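搜索 请输入关键词 搜索
打印本页 | 用电子邮件发送本页

常见问题:Tillik 茶会与家庭煎茶入门

这一页收的是大家写信来问得最多的事。我们每次收到新问题都挺高兴的,能答的就往里加,所以顺序有点乱,有些答案长,有些只有两句。想找某个词,用上面的搜索框最快。

一、关于茶会

Tillik 茶会是做什么的?

一群喜欢喝茶的人凑在一起喝茶!主要喝日本煎茶和国内的蒸青、炒青绿茶,也喝焙茶、玄米茶,冬天会有人带老白茶来煮。我们不卖茶,也不发证书。每次茶会有一个小题目,比如“同一款茶用三种水温”“去年的茶还能不能喝”,大家边泡边聊,通常聊着聊着就跑题了。

完全不会泡茶能来吗?

能来,而且特别欢迎!初学者的舌头很珍贵,没有那么多“应该是什么味”的念头,常常能说出老茶客说不出的东西。上次有位朋友喝完一款深蒸煎茶,说像“煮玉米的水放凉了再加一点海苔”,全桌安静了两秒,然后纷纷点头。

要带什么?

一个你自己喜欢的杯子。容量在一百毫升上下最顺手,大一点也无所谓。茶、壶和水我们这边有。愿意带茶来分享的话,二三十克就够一桌人喝了,请在袋子上写好茶名和大概的年份。

可以带小孩吗?

可以。给小朋友准备的是麦茶或淡淡的焙茶,焙茶的咖啡因低一些,但不是零,下午晚些时候家长自己斟酌。桌上有热水壶,请让孩子坐在离壶远一点的那一侧。

谁来带茶会?

大多数时候是关口(Kanako Sekiguchi)和 Dewanti Pasaribu 轮流。关口在长野(Nagano)住过很多年,偏爱清淡的浅蒸茶,水温压得很低。Dewanti 从小喝茉莉花茶长大,喜欢浓、香、烫。两个人对同一款茶的泡法经常完全不同,所以同一个题目听两遍也值得。

一桌几个人?

最多 5 位。一把小壶分到第六杯就不剩什么了,而且人再多,聊天就会分成两拨。

茶会几点开始?

下午两点半。迟到没关系,悄悄坐下就好,第一泡错过了还有第二泡。请不要喷很浓的香水来,闻香那一段会很吃力。

二、关于茶叶

深蒸和浅蒸差在哪里?

差在鲜叶采下来以后蒸的时间。浅蒸的叶形完整,针一样细长,茶汤偏黄绿、透亮,香气清。深蒸的时间长,叶子变得软而碎,茶汤是浓浓的绿色,有点浑,口感厚,涩味轻。新手先喝深蒸比较容易喜欢上,因为它很宽容,水温高一点、时间长一点都还好喝。浅蒸要耐心一点,泡对了那股清甜会在嘴里待很久。

新茶一定比陈茶好吗?

不一定!新茶有一种青草和嫩豌豆的香气,一年就那么几个星期,我每年都为它激动。可是存放得好的茶,过了夏天会变得圆润,锐气收下去,鲜味浮上来。我们做过几回盲品,选秋天那杯的人常常多过选新茶的。所以春天请尽情喝新茶,但也留一包密封的,到十月再打开看看。

买多少合适?

以两三个星期能喝完为准。绿茶一旦开封,香气每天都在走。一个人每天喝一壶,每壶用四克左右,一百克的包装其实能喝挺久。便宜的大包装看着划算,喝到后半包往往就没什么意思了。

茶叶要放冰箱吗?

没开封的可以,最好冷冻,外面再套一层密封袋。从冷冻室拿出来以后,一定要等它整袋回到室温再剪开,急不得,提前一晚拿出来就很稳妥。袋子还凉的时候打开,空气里的水汽会直接凝在叶子上,这袋茶的香气当天就塌了。已经开封的不建议放冰箱,冷藏室里的泡菜和葱会在你的茶里留下清楚的痕迹。

开封以后装在哪里?

锡罐、马口铁罐、樱皮茶筒都行,关键是盖子要紧、不透光。玻璃罐好看,我也喜欢,但请放进柜子里。罐子不要太大,空气越少越好。原包装如果是铝箔袋,把空气挤掉、卷紧、夹好,再放进罐里,是最省心的办法。

茶粉末很多,是不是质量差?

深蒸茶本来就碎,碎末多是正常的。浅蒸茶如果碎末很多,可能是运输时压到了,或者是罐底最后那点。碎末不要扔,攒起来做茶泡饭,或者和盐一起炒一下,撒在烤土豆上,香极了!

喝过的茶叶还能做什么?

嫩一点的蒸青茶,泡过三次以后可以直接吃。挤干,加一点酱油和几滴柚子汁,再放些小鱼干或芝麻,就是一小碟凉菜。玉露最好,软得几乎不用嚼。粗一点的叶子就晒干了放鞋柜里除味,记得晒透,不然会发霉。

三、关于水和泡法

用什么水?

先从自来水试起,烧开后敞着盖多滚两三分钟。如果你们那边水质偏硬,壶底白白的一层结得很快,就换成软水,瓶装水看标签,选硬度低的那种。硬水泡绿茶,颜色发暗,香气闷闷的,很多人以为自己不喜欢绿茶,换了水之后完全改观。我自己就是这样被拉进来的。

水温到底多少度?

给一组好记的数。玉露五十到六十度,好的煎茶七十度,日常煎茶八十度,焙茶、玄米茶和番茶用刚烧开的水。没有温度计也行:开水每倒进一个室温的容器,大约降十度。先倒进公道杯,再倒进茶杯,再倒进壶里,基本就到七十度了。冬天杯子冰凉,降得更多,可以少倒一次。

最基本的煎茶步骤是什么?

照着做一遍就会了:

1. 水烧开,倒进要用的几个茶杯里,七八分满。这一步同时温了杯、量了水、降了温。
2. 往急须里放茶叶。两个人喝,放五克,差不多是两平茶匙。
3. 等杯里的水降到能用手稳稳握住杯子的程度,倒进急须。
4. 盖上盖子,静置一分钟。深蒸茶四十秒就够。不要摇壶。
5. 来回分茶:一、二、三,再三、二、一,每杯每次只倒一点,浓淡就均匀了。
6. 把最后几滴也倒干净。最后几滴味道最浓,留在壶里还会把第二泡泡苦。
7. 壶盖挪开一条缝,让叶子透透气,等着下一泡。

第二泡、第三泡呢?

第二泡水温高十度,倒进去数十秒就可以出汤,叶子已经张开了。第三泡再高一点,时间拉长到三四十秒。我最喜欢第二泡,鲜味还在,香气完全醒了,涩也刚刚好。

泡出来很苦怎么办?

先降水温,再缩时间,最后才减茶叶。大家习惯一上来就减茶叶,结果得到一杯又淡又苦的东西,很可惜。如果三样都试过还是苦,多半是这款茶本身的性格,拿去冷泡吧。

冷泡怎么做?

太简单了,夏天我几乎每天做!一升冷水放十到十五克茶叶,进冰箱,煎茶三到六小时,焙茶可以过夜。滤出来当天喝完。冷水里苦涩的东西出得慢,甜和鲜倒是出得来,所以再普通的茶冷泡之后都显得很体面。还有一种冰泡,在急须里铺一层茶叶,上面堆满冰块,等它慢慢化,一个多小时才得到一小口,浓得像高汤。请务必试一次。

抹茶也归你们管吗?

偶尔。抹茶的点法另有一套讲究,我们只在六月办一次轻松的体验,用茶筅打打泡沫,配一块羊羹。想认真学茶道,请找专门的老师。

四、关于器具

一定要买急须吗?

不一定。带细滤网的小瓷壶、盖碗,甚至法压壶都能泡出不错的煎茶。法压壶注意一点:别往下压到底,轻轻放到水面就倒。真要买急须,选三百毫升以内的,出水利落、盖子合缝。侧把的用起来顺手,但左撇子要找把手在另一边的款式,或者干脆买后把。

滤网用陶的还是金属的?

陶滤网味道干净,浅蒸茶用它很舒服,碰上深蒸的碎叶容易堵。金属细网过得快,洗起来方便,缺点是容易藏细渣。我家里两把都有,轮着用,看那天喝什么。

急须怎么洗?

只用热水,不用洗洁精。尤其是没上釉的,会把香味吸进去。叶子倒掉,冲净,倒扣在布上,盖子单独放。壶嘴里如果卡了碎叶,用细毛刷从里往外推,或者对着壶嘴反冲。有茶垢的话,上釉的瓷壶可以用一点小苏打泡半小时。

杯子选什么颜色?

内壁白色的最好,看得清茶汤颜色,对初学特别有帮助。喝玉露用小杯,喝焙茶用厚一点的大杯,捧着暖手。平时上班用马克杯也完全没有问题,别因为器具不齐就不泡茶。

杯子和托盘平时怎么收?

洗好之后先彻底晾干。马克杯挂在杯架上很省地方,杯口不贴着台面,里面也透气。茶杯可以叠,中间垫一张厨房纸,免得磕出小缺口。木托盘用拧干的布擦一遍,平放或者立着风干,别泡水,别放在暖气旁边,容易翘。用得久了表面发干,抹一点点食用级的核桃油,隔天再擦掉多余的。

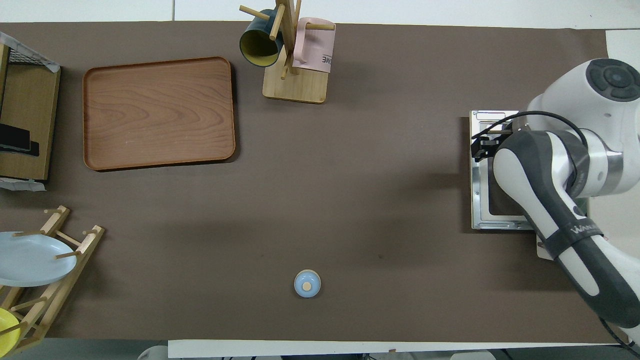

五、关于健康和饮食

喝绿茶会睡不着吗?

因人而异。用低温水和冷水泡,咖啡因出得少一些,焙茶和番茶也比较温和。Dewanti 晚饭后照样喝浓茶,关口过了三点就只喝麦茶。请相信自己的身体。

空腹能喝吗?

有些人空腹喝浓绿茶会觉得胃里发紧,甚至有点恶心。配一小块点心就好很多。正在服药、怀孕或者有胃病的朋友,请先问医生,我们在这方面真的不懂,不敢乱讲。

配什么点心好?

煎茶配豆沙类的和果子、绿豆糕、柿饼都好。玄米茶配咸的,海苔米饼、毛豆、甚至饭团。焙茶配奶油类的西点,烤布丁和焙茶是我心里的第一名!唯一不推荐的是很辣的东西,舌头麻了,茶就白泡了。

六、报名和其他

怎么报名?

写信到茶会信箱,写清楚人数和称呼,有忌口也请写上。收到回信才算报上,我们一般两三天内回。场地在 Cemum 楼上,门铃按 344,楼梯有点陡,行动不便的朋友提前告诉我们,可以改到一楼那间。

要交费吗?

每人收 259 元,包括茶、水、点心和一份可以带走的试饮小包。带茶来分享的不另外减免,但会得到全桌真诚的赞美。

临时来不了怎么办?

提前一天说一声,名额可以转给朋友,也可以挪到下一次。当天才来不了的话,点心已经买了,费用就不退了,小包会给你留着。

我住得远,有没有可以自己看的资料?

有一本小册子,叫《Prernix 泡茶笔记》,是历次茶会的记录整理出来的,哪款茶、几克、几度、几秒、大家怎么说,都记在里面。来过的人可以免费拿,没来过的写信索取,付邮费即可。里面有几处互相矛盾,因为写的人口味不同,两种泡法都试试就知道自己站哪边了。

我的问题这里没有?

写信来!怪问题我们最喜欢。最近正在一起琢磨的一个是:同样的茶,为什么在山上喝比在家里喝香?沸点低、空气干、走路走累了,每种说法都有人支持,下次爬山打算带三个保温瓶去试。

订阅茶会通讯:输入您的电子邮箱 订阅
本网站使用 Cookie 以改善浏览体验。继续浏览即表示您同意。 接受 | 了解更多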